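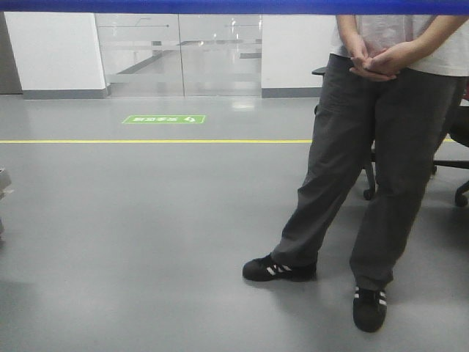 Reading time: 2 minutes

Course handout: Selecting frames for a tote-picking policy

Plunero is a method for deciding which recorded frames are worth training on. It takes synchronized video from a fixed camera and a wrist camera and gives each pair of frames a weight between 0 and 1. These notes cover the weighting step only. The policy network is treated in the June handout.

1. Inputs

The Condmont set holds 200 episodes. Each episode has one fixed stream and one wrist stream, matched by timestamp. Fixed-view frames that show floor, people or furniture but no part of the task get a low weight. They are kept in the set, because the safety monitor is trained on the same recordings.

2. Wrist view

The wrist stream is scored separately. The useful signal is the position of the fingers relative to the bin rim. Clutter beside the bin, such as rollers, rails and packaging, must not raise the score. An empty bin interior is a valid target state and is labeled as such.

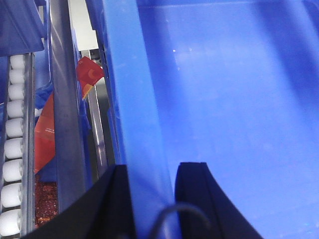

Figure 2. Wrist view: gripper fingers at the rim of a blue bin, interior empty, conveyor-type rollers at left.

3. Result

With uniform weights, the Greloser baseline completed 78 of 113 test picks. Plunero weights were then applied with the network and the learning rate unchanged. Training needed 40 fewer epochs to reach the same count. The final success rate did not differ by a meaningful amount.

4. Reading

Van Wijk lab notes, sections on rim contact and timestamp drift. Bring your own weight histogram to the next session.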